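About us

Ireo is a small desk and workbench company. We make tops, mostly. Big plain ones, for offices, studios, school workrooms and people who've finally given up on the kitchen table. The Tastesine top came first, then the Zeman, then the Flimska, which took us far too long and is still the one we get the most post about.

We started in May with a rented unit and 20 tops to sell. Sold the lot, made more. We've now sent out 372 and the unit is too small again – if you ring and it's noisy, that's why.

What we like

Clear space. A desk ought to have room on it. Most of us work with a mouse, something for pens, a laptop, and then a great deal of stuff that crept in when we weren't looking. We'd rather you had the space than the stuff. Plain colours too, browns and tans mainly, no pattern. Easy on the eye by four in the afternoon.

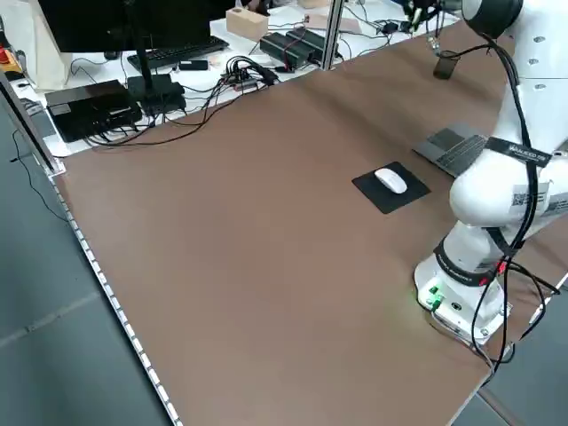
A mouse and its mat, a laptop behind. Then the black mesh pen cup:
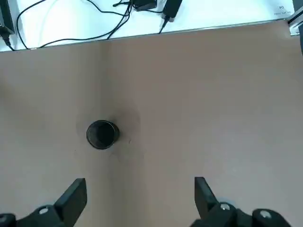

How we work

You send the measurements. We ring back, usually to ask if you measured the door as well (please measure the door). Then a drawing, you say yes or no, we cut. Standard depth is 80 cm, or 66 cm for narrow rooms. Other sizes on request, takes a bit longer.

Delivery is us, in the van. We carry it in, set it level and take the wrapping away. We dont do stairs above the second floor without a word beforehand.

Looking after it

Damp cloth, dry cloth. No polish. Felt under anything heavy that gets dragged about. Tie your cables together if you can bear to – a loop hanging off the back always catches on somebody's foot. Small marks, send us a photo and we'll tell you wether it's worth bothering with.

Visiting

Weekdays by appointment, just ring first. All three tops are out to try, so bring your own chair if you're fussy about height. Parking is round the back, next to the bins.

Page last changed 2 November 2019. Prices are on the other page.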